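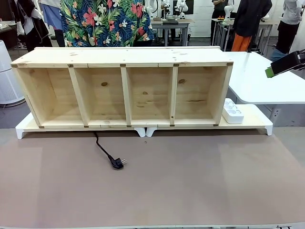

Search the forum
Search
All boards

Collecting demos for a plug-insertion policy: how much should the start state vary?

Posted in Data Collection by Ebise Wako

We are recording teleoperated demonstrations for a cable task. Table-height workspace, four-compartment pine shelf along the far edge, power strip on the riser to the right of it, one loose cord on the tabletop. The target behavior is: locate the plug, pick it up, bring it to the strip, insert it into a free socket.

We have 1598 episodes. Two operators recorded them, both trained on the same Stastow controller settings. A policy trained on the full set reaches the plug on most attempts but misses when the plug lies left of center with the prongs turned away from the strip. Grasp failures dominate. Insertion, once the grasp is good, is acceptable.

I went back through the logs and found that 43 of the episodes start with the plug in the left half of the table. The operators reset the cord by pulling it toward themselves, so it keeps landing in the same region. Nothing in our protocol told them to do otherwise.

Do I collect more across the board, or only in the thin region? And should the background be controlled? We record in a shared lab and people stand directly behind the shelf during a lot of takes, some in very bright shirts. The fixed view picks all of that up.

Pongsak Paisan

Only the thin region, at first. Adding uniformly to a skewed set keeps the skew and costs you operator hours.

What worked for us on the Suwannarat line was a written reset list. We divided the table into cells, and for each cell we fixed a few plug headings: prongs toward the shelf, away, left, right. A script picks a cell and a heading before every take and shows them to the operator, who lays the cord out to match and then starts recording. Do not let the operator choose. Operators converge on the layout they find easy within the first hour, and they do it without noticing.

Record 50 episodes per weak cell and retrain before doing any more. If grasp success in those cells moves, continue. If it does not, look at the camera instead. A black cord on a matte brown table has reasonable contrast, but two metal prongs seen from a fixed mount can shrink to a few pixels depending on heading, and the policy may have no usable cue for orientation. In that case a wrist view will do more for you than another week of demonstrations.

Two further points on the cord itself. Vary the slack as well as the plug position. A cord that curls forward from under the shelf pulls back on the plug when lifted, and the force differs with how much length is free. Second, log which socket was used. With two rows to choose from, operators will favor one, and you will get the same skew again at the other end of the task.

On the background: leave the people in, provided they are not correlated with the outcome. Check this. If one operator always works in the afternoon when the lab is full, the network can read operator style from the crowd. Shuffle the shifts.

Frøydis Myklebust

I disagree with part of the above. Leaving the background uncontrolled is fine at your volume, but it is not fine for evaluation. Keep a held-out set with a plain panel behind the shelf and a second one with foot traffic, same cells, same headings. The gap between the two tells you how much the policy depends on the background. We had a Vukier arm that scored well until somebody moved a bench.

Cropping is cheap too. The fixed view has a lot in it that the task never touches: the tall air purifier on the left, the other arms on the benches behind. Crop to the tabletop and the riser, train once with and once without, compare. Jitter the crop by a few pixels during training or you will overfit to the mount position.

Also fix the reset procedure in the protocol document today, before anyone records another take. It is a one-paragraph change.

Nipon Ratanaporn

just use more data augmentation, flip the images left to right and you get the left side for free

Comments

Kidus Degefa: Flipping mirrors the strip and the shelf too, and the actions have to be mirrored with them. With a single right gripper coming in from the right, the flipped episodes show an arm you do not have. Please don't.

Nipon Ratanaporn: ok fair, ours was a symmetric setup

Ebise Wako: Reset script is in — cells and headings drawn at random, socket logged. The crop comparison is queued. I will post the per-cell numbers in August.

Pongsak Paisan: Post the failures by heading as well, if you can. The cell averages will hide them.

Contact | © Zevgate Community Help | Back to top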